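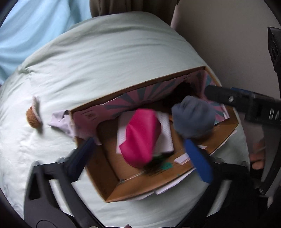
Print | E-mail

September 19, 2022
Environmental Exposure Laboratory, Notebook Entry
Project: Marach household dust study

The second set of dust wipes from the Cowie neighborhood was logged this morning. The set holds 70 wipes, of which 66 were accepted for metals analysis. Two were rejected for torn inner bags and the others for missing room codes. The field office has been asked to supply the codes from its visit sheets.

Digestion followed the standard acid procedure, with a hold time of 600 seconds after the final addition. The Skoltero heating block drifted low in the rear row during warm-up. Samples in that row were moved forward and their new positions entered on the run sheet. The block should not be used at full capacity until it is checked.

Lead readings for the blanks were below the reporting limit. The second calibration check read high and was repeated with fresh standard; the repeat passed. Both values are kept in the Akari folder.

Windowsill wipes and floor wipes are to be reported separately, as agreed in January. Blood lead results are held by the clinic and will not be matched to homes at this stage.

Outstanding: acid order, block service, room codes.

Print | E-mail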